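June 2, 2019
Posted by Kyung-tae Koo
Filed under: Clay & Craft, Days Out

So I finally got myself to Trurneck! I've been going on about it since December, when I bought a slightly wonky jug at a winter market and found a little fish stamped into the base, and the woman on the stall told me all the fish pots come from the same lane. I'm a sucker for a stamp. I wrote the name of the place on my hand and then washed it off doing the dishes, so it took me a while to track it down again.

The lane is steep and a bit of a mess (park at the bottom, trust me) and the workshop is called Arkamau. You go in through the yard, past stacks of pots that haven't been glazed yet, all that lovely dusty pink. I could have stopped right there. They make what they've always made in that valley, so mostly things for the kitchen: bean pots, oil jars, wide shallow bowls for salting fish, and a squat two-handled jug called a gil. A gil is only glazed on the inside and round the lip. The outside is left bare, and the old ones go nearly black where people have held them.

I'd booked the afternoon session, which cost me 70 and was worth every penny, even though I came away with clay in my ears. There were 12 of us round the tables. You don't get anywhere near a wheel to begin with. First you wedge the clay, which is like kneading very stubborn bread, and then you make handles. Just handles, for an hour! You pull them down from a lump with a wet hand, over and over, and mine kept coming out like old carrots. Pulling a good one is all in the thumb apparently. By the end I had two that matched, more or less, and I was ridiculously pleased with them.
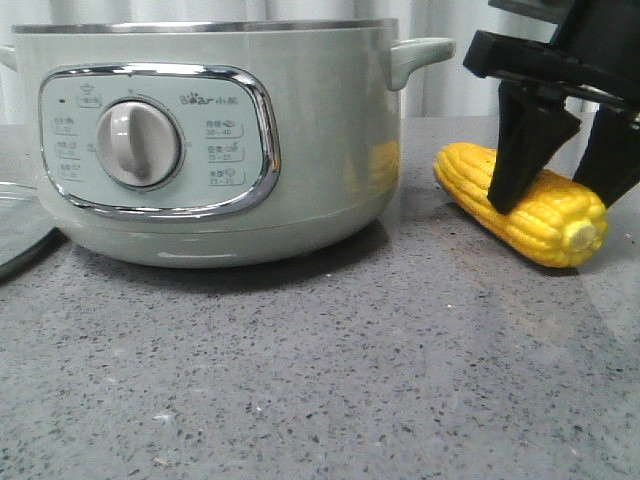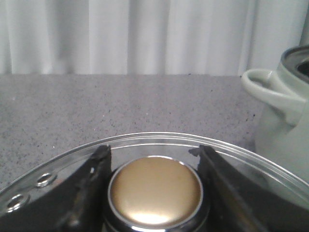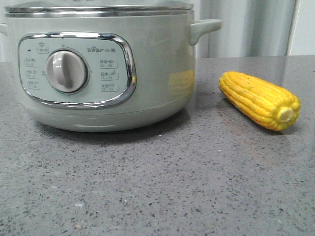
Kyung-tae, you've left out the firing, wrote Idix under my first go at this post, and that's the best bit, because a gil that hasn't been fired twice will weep through the sides and ruin your tablecloth. Fair point! I took the post down to add it and then got carried away with everything else, so let me do it properly now.

The first firing is the gentle one and it turns the clay that pink I was drooling over in the yard. Then the glaze is poured in, swilled round and tipped out again (very fast, I was far too slow and got a puddle in the bottom of mine) and the lip is dipped upside down. After that it goes back in for the hot one. They still have the old wood kiln, but these days it's only lit a few times a year and the rest goes through an electric one in the shed. I asked if you could tell the difference and got a very long look.

They keep a kiln book too, with every pot written down by number. The one on the shelf I liked best was 604, a bean pot with a chip in the foot, not for sale. Mine is 3569! It's still up there waiting for its second firing, so I've got an excuse to go back, and I'm planning to have another crack at the handles while I'm at it.

If anybody has an older gil with a different stamp I'd love to see it. Mine at home has the fish facing left and the ones in the shop all face right, and I forgot to ask why.

Contact | © 2019 Kyung-tae Koo | Back to top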